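Why Does a Cloth Make Mountains? 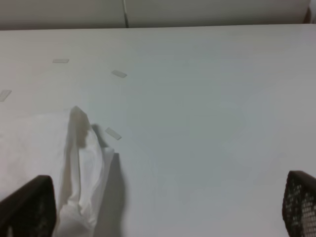
Issue 295

I have a confession. I am supposed to be folding napkins right now, and I keep stopping to look at the shapes. A white cloth on a white table doesn't sound very exciting, does it? But push one a little and up pops a peak, with creases running down its sides and a soft gray shadow next to it. It looks like a snowy mountain to me. My neighbor Rasha Nassar says it looks like a shark. (She thinks most things look like a shark.)

So let's talk about cloth, and why it goes up when you push it sideways.

What is cloth made of?

Threads! Lots and lots of threads. Get a napkin or a kitchen towel and hold it very close to your nose. If it's a woven one, you'll see tiny threads going up and down, and more threads going side to side, over and under and over and under. People have been weaving this way for thousands of years.

A thread is bendy. You can curl it around your finger with no trouble at all. Cloth is made of bendy things, so cloth is bendy too. A dinner plate is not, and I don't recommend checking.

So why does it go up?

Lay your cloth flat on a table. Put one hand on each end and slide your hands toward each other. The cloth in the middle is getting squeezed. It can't squash itself shorter, the way a sponge can, and it can't go down through the table. The only way left is up! Up it goes, and you get a fold.

Scientists have a good word for this. They call it buckling. It's a bit like what happens to a rug when you skid on it in your socks. Some real mountains got started in a similar way, when huge slabs of rock pushed together very, very slowly and the layers crumpled. It took millions of years. Your napkin takes less than a second.

Why doesn't it fall down?

Sometimes it does! A thin silky scarf will flop over almost right away. A thicker cloth is stiffer, so it can hold up its own weight for longer. Creases help as well. Take a sheet of paper and hold it by one short edge. It droops. Now fold it down the middle the long way, open it partly so it makes a V, and hold it by the end again. Much better! A bend in one direction makes it hard to bend in the other direction, and the little creases in a cloth mountain do the same kind of job.

Where does the gray come from?

This is my favorite part. A white cloth is white all over, but if you try to draw a crumpled one with only a white crayon you'll get stuck very fast. The hollows look light gray. The table next to the fold looks gray too, where the cloth blocks some of the light. Your eyes use those grays to work out which bits stick up and which bits dip in. Without any shadows, a white fold on a white table would be awfully hard to spot.

Try it yourself

You need a cloth napkin, a table and a lamp. Ask a grown-up before you move the lamp.

Spread the napkin flat and smooth it with your hands.

Push two sides together until you get a peak.

Shine the lamp from one side and look for the shadow. Then move the lamp lower. What happens to the shadow? Move it to the other side and look again.

Now try a different cloth, maybe a thick towel or an old T-shirt, and see which one makes the tallest mountain. You could draw your best one. Use a plain pencil and start with the darkest hollow.

When you're finished, the mountain has to go back to being a napkin. Pull two corners gently away from each other and the peak sinks down flat. Then fold it in half, and in half again, and put it in the drawer. I still have a whole pile of mine to do.

Words by Elin Penry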